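Misier Toy Library
Members' newsletter, April 2020

Stock notes: keeping soft plastic and rubber toys in good order

Arnulfo Giraldo

The annual stock check at the Hegyi Road store is finished. The catalogue now stands at 2,102 items, of which 51 have been withdrawn. Broken catches and missing parts account for most of the withdrawals, as in other years. The remainder were lost to a slower fault: soft toys of the moulded kind that had gone tacky, stiff or misshapen on the shelf. Several had hardly been borrowed. These notes set out what causes the damage and what has changed in the way the stock is kept. Most of it applies equally to toys kept at home.

Materials

"Rubber" in the catalogue covers a number of different materials. Natural rubber is found in older balls, some teething toys and some bath animals. Soft PVC is used for dolls' heads, squeeze toys and many model animals. The very stretchy items sold as party toys or novelties are mostly thermoplastic elastomer, entered in the catalogue as TPE. Silicone appears mainly in newer toys for babies and in stacking cups.

They age differently. Natural rubber reacts with oxygen and ozone, and light and heat speed this up. It hardens and develops fine cracks, first along any line where it is bent or stretched. Soft PVC contains a plasticiser, an oily liquid that keeps it flexible. Over the years the plasticiser moves to the surface, where it leaves a sticky film that holds dust. The plastic beneath becomes stiffer as it is lost. TPE often contains mineral oil, which behaves in a similar way and can pass into whatever the toy is touching. Silicone is the most stable of the four but tears easily once nicked.

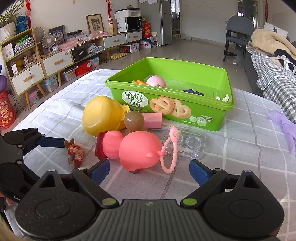 Small toys with a green biscuit box on a checked cloth.

Contact damage

The commonest mistake in mixed storage is to put soft and hard toys together. When soft PVC or TPE rests against polystyrene, the oil or plasticiser migrates into the harder plastic and softens it. Clear lids, model kit parts and the cheaper sort of hard plastic figure are all at risk. The result is a dull, pitted patch in the shape of the toy that lay there. It can't be polished out. Painted surfaces suffer as well, and a soft toy will sometimes lift the print from a box lid or pick up the colour of its neighbour.

Polyethylene and polypropylene resist this better. Most food tubs and freezer bags are made of one or the other, and the recycling mark on the base will usually say which: 2 or 4 for polyethylene, 5 for polypropylene. A 6 indicates polystyrene and should be avoided for soft toys. Where there is no mark, line the container with plain baking parchment. Newspaper is unsuitable, as the ink transfers.

Old biscuit boxes and sweet tubs are perfectly serviceable for small sets. Wash them in warm water with washing-up liquid and leave them open for a day so that any smell can clear. Metal tins should be checked for rust at the seams.

Shelf conditions

The store is now kept on the cool side of room temperature, with the blinds down on the south wall. Soft items have been moved from the top shelves, which were the warmest place in the building, to the second and third. At home, the places to avoid are lofts, conservatories, car boots and any shelf over a radiator. A wardrobe on an inside wall is good.

Toys should lie in their natural shape. A stretchy figure left folded or trapped under a lid takes a permanent set, and the fold is where it will split. Shapes with long thin parts, such as fingers, tentacles or tails, are best laid flat in a single layer. Don't hang them up.

A completely airtight box is not always helpful. Some plastics give off small amounts of acid or other vapour as they age, and a sealed box keeps these next to the toy. A lid that sits loosely is enough to keep dust out.
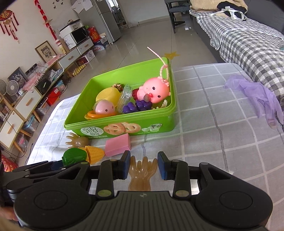
Translucent amber rubber hand, with the biscuit box.

Cleaning

Use lukewarm water, a few drops of washing-up liquid and a soft cloth. Rinse, pat with a towel and leave to dry in the shade. Hollow toys with a squeaker or a hole in the base should be squeezed out several times and stood hole downwards overnight. Water left inside leads to black mould, and a toy with mould inside is withdrawn.

Do not use white spirit, nail varnish remover or cream cleaner. Alcohol wipes draw plasticiser out of PVC and leave it stiffer after each use. Bleach weakens natural rubber and fades colours. The dishwasher is suitable for silicone only, on the top rack.

Slight stickiness on TPE is often no more than dust and skin grease, and washing restores the surface for a time. A light dusting of cornflour does the same for items that are going into storage. Talc should not be used on anything a child will handle. If the toy is sticky again within a week of washing, the oil is coming out of the material and there is no cure.

When to discard

Withdraw a toy if it has cracks that open when flexed, if pieces can be pulled away with the fingers, or if it leaves an oily mark on paper after a night's rest. Small pieces torn from stretchy toys are a choking hazard, and any toy with a missing tip or a started tear should be treated as unsafe for children under three even if it was sold for that age. Soft PVC and TPE are not accepted in the kerbside recycling and go in the general waste.

Changes to the catalogue

Each soft item now has a material code on its Ondus record: N for natural rubber, V for PVC, T for TPE, S for silicone and U for unknown. The code is also written on the bag label, in pencil. Items coded T or V are bagged singly. Sets that mix hard and soft parts have been split into two bags within the same box, and should come back packed the same way.

Nine of the large Zundmont crates have been taken out of use for soft stock and given over to wooden railway track. Their replacements are shallower and take a single layer. Borrowers who have an old crate at home can return it with their next loan.

The list of withdrawn items is pinned inside the store door. Where a withdrawn toy was part of a set, the set remains available and the missing part is noted on the label. Corrections to material codes, particularly those marked U, can be left in the returns tray with the catalogue number.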